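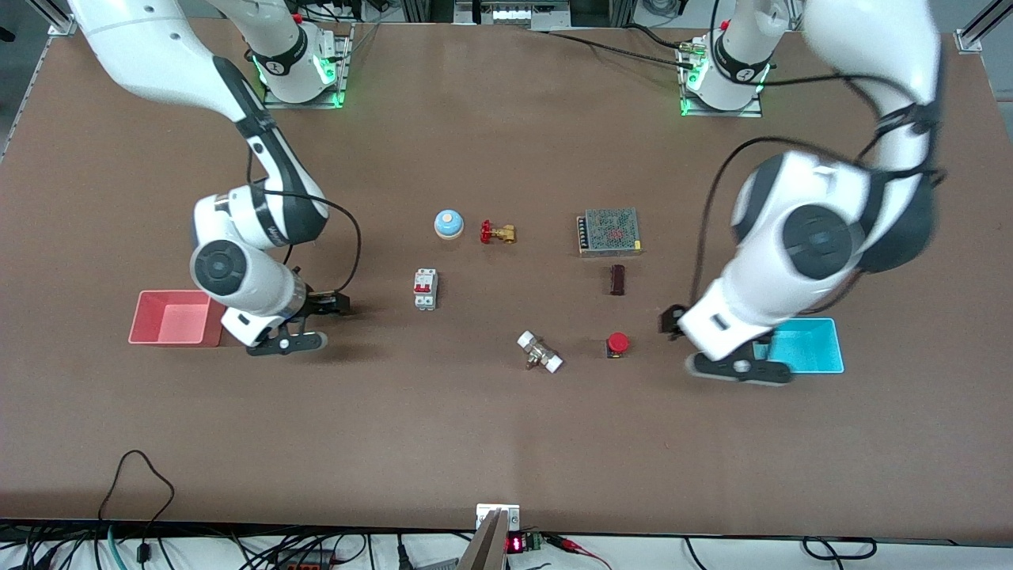
Two-arm sorting cell, trays out, parts laid between the arms.

From: Seo-ah Ok
To: cell-users list
Subject: Re: [cell-users] Right arm stops in mid-move, base light stays green

On the earlier message:

> We had the right arm quit on us again at Falmont. It was going from the
> pick area back to the red tray and just stopped. No alarm on the pendant,
> light ring still green, left arm carried on as if nothing had happened.
> After a restart it ran fine for 200 picks and then did the same thing.
> The log says "tool link lost" and nothing else. We swapped the gripper
> with the spare from Honbridge and got the same result. Has anyone else
> seen this? I don't want to send the arm back to Fosta if it's something
> simple.
>
> Also, what should the operator do when it happens? Ours reached in to
> take a part out of the fingers while the other arm was moving.

Yes, we had this, and in our case it was the gripper cable. I would check that before sending anything back.

The cable on our right arm hangs in a curve beside the arm, from the joints down to the gripper. You can see it in the photo. There was more slack in it than on the left one, which runs down closer to the arm. On long moves to the red tray the wrist turns far enough to pull the loop tight, and the strain ends up at the plug. Ours had a broken conductor 13 mm behind the plug. It read fine on a meter with the arm parked. It only opened up when the wrist was turned, so test it with someone flexing the cable by hand and the power off.

The log entry is easy to misread. "Tool link lost" comes up the same way for a dead gripper, a bad cable or a loose connector on the base plate, so a swapped gripper only rules out the first of those.

About the light. The green ring tells you the arm has power and its own controller is happy. On our setup it does not know about the gripper at all. We had people treating green as "safe to approach" and that had to stop. We have put a note on the cell about it.

For the operator, this is what we use now:

1. Stop both arms from the cell stop, even if only one has quit.
2. Wait until both are still.
3. Do not pull a part out of the fingers. Open the gripper from the pendant at low speed, with the other arm held.
4. Write down the pick count and which tray it was heading for.

One more thing on stops. Our part set includes a red emergency-stop button on a black square base. It is a part to be picked, along with the breaker, the gate valve and the rest. It is not wired to anything. During one of the faults a new operator hit it and stood there waiting for the arms to stop. The left arm finished its move to the cyan tray. Nobody was hurt, but I have asked for that button to be taken out of the set or painted another color. If you use the Tak part list you have the same button, so please check.

The other change was in software. Losing the tool link on one arm used to hold that arm only. It now holds both. The setting is under cell faults, "linked hold", and it was off by default on ours. There is also a timeout next to it that was set to 800 ms. We took it down to 200 and have had no false trips from it in December so far.

With the new cable and a clamp at the second joint we have done 600 picks without a stop. I would like to see a good deal more than that before I call it fixed, as the old cable sometimes went that long between faults.

Could you send the log from the second stop, and say whether it was heading for the same tray? If it was also a long move to the left side, I would order the cable now.

Seo-ah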